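We use cookies to remember your preferences. Accept all / Manage settings

What Colour Is a River? Naming colours on the Plukeck
Student project report, 27 December 2025

My question was simple, which I now see was the first mistake. I wanted to know whether people who live beside the same river agree on what colour it is. The Plukeck runs through Tronbridge under two bridges, past the bus station and out towards Lendero, and everyone in town has an opinion of it. The council leaflet says "silver". The council leaflet was printed somewhere else.

In April I put a short questionnaire through doors on both banks. I received 271 replies, one of them about parking. Each person was asked to name the colour of the river in their own words and then to choose the nearest crayon colour. Crayons seemed fairer than a paint chart, as most people have held one and few have held strong views on "Heritage Mist".
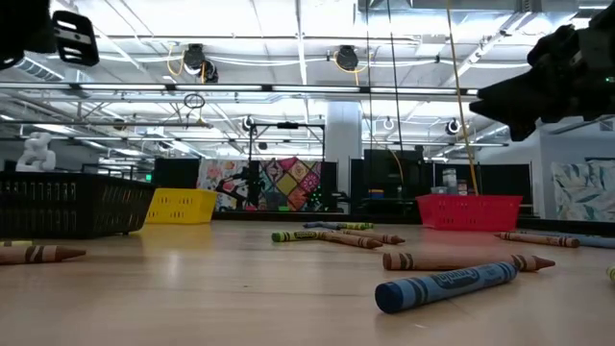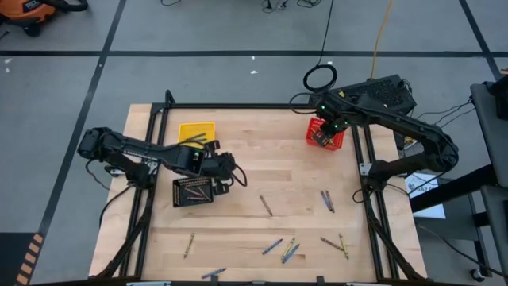 Crayons on the wooden table, with brown among the colours in both views.

The written answers were much more varied than the crayon ones. People wrote "tea", "old tea", "pewter", "my uncle's car" and, more than once, "depends". Given crayons, nearly all of them settled on brown, with blue a distant second. The blue answers came mostly from the streets furthest from the water, where I suppose the river is still a matter of faith.

I also compared the replies with the Mikuš collection in the town library, which holds 2,502 postcards of the area. The river is blue in every tinted one I looked at. It is also blue in a card showing the flood, when by all accounts it was carrying half of Lendero's allotments. The tinting was done by hand and the person doing it may never have been to Tronbridge, a gap in their education I have come to envy.

There are problems with the method. My wording changed after the first 5 streets, when a reader pointed out that "What colour is the river?" did not say which river. Replies also came in over several weeks, and rain upstream alters the Plukeck a good deal. A second survey should ask for the date and the weather, and should leave out the box marked "Any other comments".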